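Workshop notebook - Findach bench
Thursday, July

Started just after nine. Today was meant for the surface test on the speckled top but most of the morning went on the fruit layout for the Tarigan stand, so both are written up here.

Tarigan want a small table setting for the entrance to their showroom. One basket, one tray, a few pieces of fruit, nothing that needs looking after. The top has to stay in place for the whole season and people will lean on it and put cups down on it. They have asked us for a layout they can copy without one of us going over there.

Basket first. I tried the round one from the Fladport order and it was too deep. Anything small disappeared behind the side and the banana stuck straight up like a handle. Swapped it for the rectangular wicker one. It is shallower, the braided rim is tidy, and the reddish-brown shows up well against the grey. There is one loose end of cane underneath which I trimmed and glued. Leave that alone until tomorrow.

Order of loading, after a few goes:

Lime in first, at one end, against the inside wall.
Apple at the back near the rim, stem up.
Banana diagonally across the middle, with one end over the lime.
Plum last, in front of the banana and overlapping it.

If the banana goes in before the lime it rolls to the front and takes the plum with it. With the lime under one end it stays put. I knocked the leg of the bench with my foot on purpose and nothing moved.

I set the basket at an angle, towards the back left of the top, and put the green tray in front and to the right of it, turned the other way. Square to the edge they both looked like something in a canteen. The tray stays empty in our layout. Tarigan will put cards on it or a bowl of mints, they have not decided.

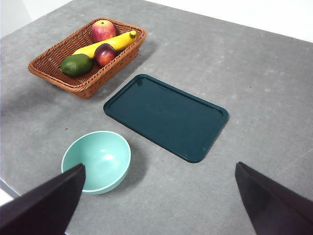 Photo: Findach workshop, bench top, layout 4

Layout 4 is the one to send. In 3 the tray was too near the front edge and I kept catching it with my sleeve. In 5 I moved the basket to the middle and then there was nowhere to put the tray without it looking crowded.

The tray is dark teal-green and I was not sure about it next to the lime, but the two are far enough apart in shade. The red of the apple and the dark plum do most of the work anyway. I would not add a second banana. I tried an orange as well and took it out again, too close to the colour of the basket.

Weighed everything for the packing sheet. Basket with fruit is 496 grams. Tray not done yet, the small scales were needed for the resin.

Surface test, afternoon. The top has two coats of Cluresero matt sealer, rubbed down between coats with 200 grit. I had wanted it finer but that was all we had in the drawer. It has come out flat and even, with no shiny patches where I went over the joins. The speckle still reads properly through the sealer, which was the worry with the last batch.

Marked out four squares on the offcut from the same sheet and put down water, cold tea, cooking oil and washing-up liquid. Left them 80 minutes, wiped with a dry cloth, then a damp one.

Water - nothing.
Tea - faint ring, gone with the damp cloth.
Oil - slightly darker patch, still there at half past four. Check in the morning.
Washing-up liquid - nothing.

If the oil patch has not gone by tomorrow I will put a third coat on the offcut and try again before we touch the real top. A third coat might lift the sheen, and Tarigan were clear that they want it dull.

Also dragged the tray back and forth on the offcut 17 times with a book in it. Two fine marks, only visible with the lamp held low. Small felt pads underneath would sort it. We have the clear ones but they slide, so felt.

To do:
Check oil square first thing.
Felt pads for tray, the thin sort.
Weigh tray, finish packing sheet.
Write out the loading order on one page for Tarigan and send it with the layout 4 photo.
Ask Fladport if they will take the round basket back. It has no marks on it and I kept the label.

Swept up and left the offcut on the top shelf, please don't stack anything on it overnight.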